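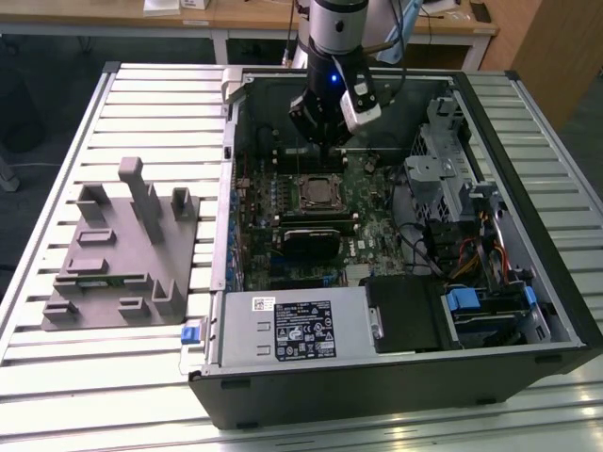
An open computer tower on its side, green motherboard showing.

Keeping the kitchen going when the power is out
By Hiếu Đoàn

We use cookies to improve your visit. Accept | Manage

In February our street lost electricity for 6 hours, and I learned how badly I had prepared. The fridge stays shut – this is the first rule. I tape a paper on the door with a list of what is inside, so the children do not open it to look.

Freeze water in old juice bottles and fill the empty corners of the freezer. A full freezer holds the cold much longer than a half-empty one.

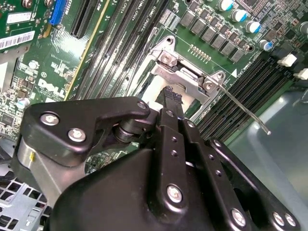 Can I run a kettle from a small power station?
Check the label on the kettle first. Mine is 2,000 watts and my unit gives only 313, so I boil water on the camping stove outside, and fill two flasks.

Never bring that stove into the house or garage, also not with the window open. For light, I put a head torch on a full milk bottle, facing in, and the whole bench is bright enough for chopping.
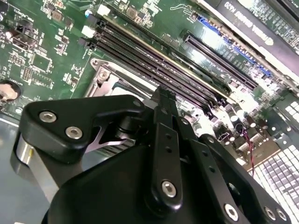 AFTER THE POWER RETURNS
Before it comes back, switch off the oven and unplug the microwave. Wait a few minutes, then turn on one thing at a time. Meat which became soft and warm goes in the bin, even if it smells good.

80 shares | 6 comments

Related
Drying herbs without an oven
How to clean a camping stove
Which flask stays hot overnight?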